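Dusthorpe Makers Forum > Learning Systems > Data gathering

Topic: How messy do you let the kitchen get between takes?

plirk_and_go
OK so I've been collecting kitchen examples for our tidy-up policy since November and I've hit the point where I don't trust my own setups anymore. We have 2,433 episodes on the Plirkska server and when I scrub through the first few seconds of each one they all start to feel like the same morning. Same island, same stools, same plate more or less where my hand likes to put plates.

My routine right now is: reset everything, move three or four things, record, reset again. I keep a sheet next to the door with the moves on it so I don't repeat myself, except I do repeat myself, because after lunch I stop reading the sheet. Tray goes to the back, plate goes in the middle, done.

What I want to know is how much you folks change between takes. Do you randomize properly or just go by feel? And does anybody bother with the chairs?

One of the starts from this week, so you know what I'm working with:

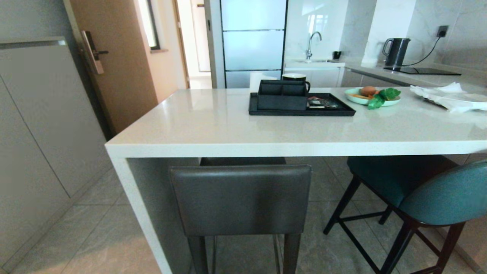 Dusthorpe Home Manipulation Group, data collection team

The task for that one is "put the egg and the greens away, then clear the counter." Egg and leaves share the plate, the tray with the organizer sits off to the left, and the crumpled white thing at the far right end counts as clutter. Both stools are tucked under the overhang, the teal one turned a bit. I liked it as a start, but then I looked at the next forty and the plate had barely moved.

gasketcase
By feel is how you got here! I did the same thing for months. You think you're being random and you're really just rotating through five arrangements your arm finds comfortable.

We print cards now. Shuffle, draw one for each object, the card says which zone of the counter it goes in, and you have to obey the card even if it's a dumb spot. Half the good episodes come from the dumb spots. I had a card put the plate right by the corner and I grumbled about it the whole take, and those are the ones I'd pick if I could only keep a few.

plirk_and_go
Cards, huh. How many zones?

gasketcase
Started with way too many and spent all my time squinting at tape. Go coarse. You can wiggle inside a zone.

tenpenny_nail
I'm going to disagree with the cards people (sorry gasketcase, we've had this fight before). People don't scatter their kitchens at random. Stuff on a tray stays on the tray. The kettle lives by the outlet. If you shuffle everything uniformly you end up teaching it about kitchens that don't exist, and you burn takes on them.

I'd rather have 200 starts where somebody made a snack and walked off than 2,000 card draws. Cook something in there! Leave it how it lands, then record. That's the mess you want it to deal with.

gasketcase
Fine, but your snack messes are all YOUR snack messes. You peel an orange the same way every day. I've seen your set, it's a lot of oranges.

tenpenny_nail
It's a moderate amount of oranges.

Get other people to make the snack, then. That's the fix for that, and it's more fun than cards.

lowtorque
Coming at this from the training side. I don't much care which of you wins, I care that the start is written down. We got a batch from Gautam (the other site, not ours) and the pictures were great but the notes only said "kitchen, normal." What's normal? I ended up labeling 168 of them by hand before I gave up and asked for a redo.

plirk_and_go, for yours I'd want to know at least: what's on the plate, is the white thing cloth or paper, and does the stuff lying loose next to the organizer count as put away already. I can't tell cloth from paper in that shot and a model's not going to do better than me. If it's paper it goes in the trash and if it's cloth it goes somewhere else, so that's two different endings from one start.

plirk_and_go
Ugh, yes. My sheet has a column that just says "wipe" and I've used it for both. I'll go split that tonight.

The loose stuff on the tray, I've been leaving it alone. The rule in my head is that anything on the tray is home. But I never wrote the rule down, and I bet the other two people who record here have a different one.

lowtorque
They do. Everybody always does. Write it down and then go check a handful of theirs, you'll see.

nosus_fan_club
Can I say something about the chairs, as nobody picked that one up? Move the chairs!! We ran Nosus for a whole month with ours pushed in the same way, and the first time someone left one pulled out it stopped dead and just sat there looking at it. Now chairs are the first thing I touch. Turn one, pull one out, take one away completely. Takes ten seconds.

Doors too. Yours is partly open in that picture. Is it always like that?

plirk_and_go
Pretty much, I come in and out that way all day. Never thought of it as part of the setup. OK, adding doors.

tenpenny_nail
And the light. Record some with the blinds or whatever you have down, and some in the evening. I know you hate staying late.

gasketcase
Put it on a card :)

plirk_and_go
I hate all of you a little. Plan for next week then: cards for the plate and the clutter, tray stays put on half the takes and moves on the other half, chairs and door every single time, and tenpenny's snack idea on Friday if I can talk the others into cooking. I'll post the new sheet once it's got real columns in it.

lowtorque
Post it before you record, please. I'd like to argue about the column names while it's still cheap to change them.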